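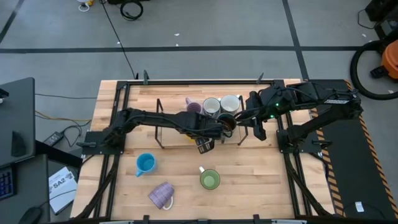

Relside should stop selling puppies in pet stores

The county board in Relside votes in November on whether pet stores can keep selling puppies. I think the answer should be no.

A store puppy at the mall costs 2799 dollars. The shelter on Dong Street asks 100. People can spend what they like, but the store won't name the breeder until the sale is done, and by then the buyer has no choice left. My neighbor paid and got a kennel address two states away – with no phone number.

Store owners say a ban will cost jobs. Madus dropped puppies two years ago and still sells food, leashes and grooming. It is open on Sundays now.

The petition has 1071 names. Sign it before the vote, and call your board member too.

Naima Ragab, 15 Oct 2020

Search this site Go

Comments

Nesma Mahrous: Signed. Does the ban cover kittens? The draft I read only says dogs.

bukix53: Good breeders will get blamed for this. Inspect the kennels first.

Contact | Copyright Relside Animal Watch | Back to top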